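The first thing we lost at the Chisholm plant was the waiting. I have worked in packing and prep there for eleven years, and for most of that time the job had gaps in it. A dough line would back up, or a cart would be late from the cooler, and four or five of us would stand by the sink and talk for a few minutes. When the first pair of arms went in last July, the gaps went away. The arms keep a steady pace and the people on both sides of them have to keep it too.

I am writing this because our sister plant in Borkholm is about to vote on the same change, and I have been asked more than once whether I'm for it or against it. I'm for it, with conditions, and I think the conditions matter more than the vote.

Start with what the arms took over. Rolling by hand is hard on the wrists and shoulders. At our plant a full shift meant 500 sheets of dough per station before the changeover, and people with more than a few years in had braces in their lockers. I had two cortisone shots in my right elbow. I don't miss that work, and I am suspicious of anyone who talks about the dignity of it and hasn't done it for a winter.

The supplier, Goteo, works out new tasks in simulation before anything is tried on our floor. Two arms, a table, the tool and whatever else might be lying around get set up on a computer, and the motion is worked over there. The company likes this because it doesn't stop production. I like it because a mistake at that stage doesn't hurt anybody.

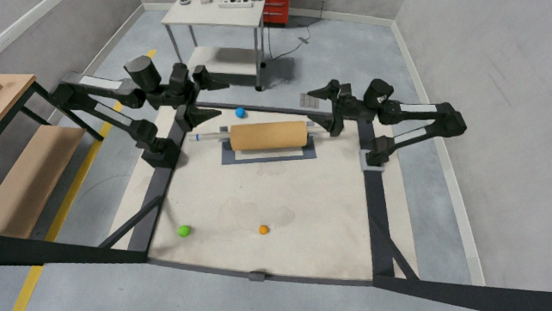 What I don't like is who gets to see that stage. For the first task, the people at the screens were two engineers and a manager from the head office. They had the dimensions of everything. They did not know that we turn the dough a quarter turn when the room is humid, or that the end of the table nearest the dock gets a draft and the sheets there dry out first. All of that came up in the first week on the real line, and the scrap bins showed it. We threw out 220 pounds of dough in one shift.

Noboru Hamada, who had run that station longer than anyone, ended up standing behind the engineers for most of a month telling them what was wrong. He did it on his regular rate. When the station ran well, the bonus went to the project team, and he wasn't on it. He took a transfer to the Butari warehouse in the fall. I don't blame him.

So my first condition is simple. If a company needs what the operators know, it should pay for it and put their names on the project from the beginning. Let them watch the simulated runs and stop them. Most of us can look at a movement and say whether it will work.

The second is about what happens to the jobs afterward. We went from six people on the line to 4. There were no layoffs, and the company says so often. But two positions were left empty after people quit, and those were entry jobs, the kind my nephew could have walked into out of high school. The jobs that remain need a training certificate that costs $1720. The plant covers it for current employees. It should cover it for new hires too, or the town will slowly stop being able to work there.

The third is the pace. Somebody set the cycle time on those arms, and it can be set again. Ours was chosen to match the oven. I would like a few minutes put back into each hour, in writing, before the Borkholm people agree to anything. They will have a hard time getting it later. We have been asking since January.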